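Galton guesthouses get until June to register spare rooms 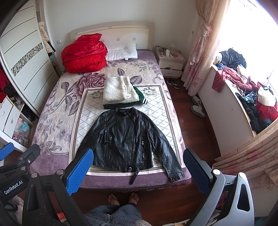

Homeowners in Galton who rent out a bedroom to visitors will have to register with the town by the end of June, under a rule the town council passed by 2 votes.

The rule covers any room let for fewer than 600 nights in a row to the same guest. Owners will pay a yearly fee of $8 per bed and must keep a smoke alarm in every room used for sleeping. Hotels and inns already hold a separate license and are exempt.

Town records list 969 addresses that have taken in paying guests at least once. Most are private houses on the streets above the harbor, where demand climbs each summer with the Getari music festival.

"People want to know who is running a business next door," said Ismael Xavier, who drafted the rule. "It's one form and a small fee. I don't think that will stop anyone from renting a room."

Vilhjálmur Eyvindsson, who has let two upstairs bedrooms on Vídalín Street for eight years, spoke against it at the meeting. He said the fee did not bother him, but the inspection did. Under the rule, a town inspector can ask to see a rented room with one day's notice.

"I change the beds and sweep the floors between guests, and that takes me until three in the afternoon," he said. "I can't also be waiting for somebody with a clipboard."

The council agreed to look at the notice period again in the fall. Forms are available at the front desk of town hall and at the Rustoseo branch library. Owners who miss the deadline will get a written warning before any fine.

Filed under: Local News, Housing

Contact the newsroom | Copyright Galton Local News. All rights reserved. | Back to top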